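The **Prikudel hand unit** is a two-finger, hand-held gripper used at the Dhillon workshop in Cloltambridge to record garment handling for a folding cell in Pendurton. It has the same finger geometry as the cell's arm, so wear on one is checked against the other.

## Setup

The fingers are fitted with the unit clamped upside down on the bench. Each one is bolted to its mounting bracket, and the screws are tightened in 2 passes. The opening is then set to 65 mm with a gauge block and the zero position is stored. A unit that fails to return to zero after 13 open-and-close cycles is taken apart and the slide is cleaned.

## Maintenance

Finger pads are wiped with a dry cloth at the start of each shift. Solvent is avoided, as it leaves a film that marks pale fabric. Scuffing is normal and is left alone unless it catches on knitwear. Fingers are replaced as a pair, and the opening is set again afterward. The first pair was retired in February after 1,711 recorded grasps, when one tip had worn out of square.

## Fabric check

After any finger change, the unit is tried on a thin knit garment laid on a white tabletop. The operator lowers the open fingers to the cloth, closes them on a single fold, and lifts. Ribbed edges and ventilation panels are tested separately from plain fabric because they snag more easily.

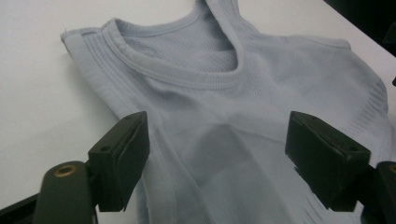 *Open fingers just above a sleeveless knit top.*

Snags are entered in the unit's log with the finger pair number. A pair that snags twice in the same check is removed and its edges are dressed with fine abrasive paper before it is tried again.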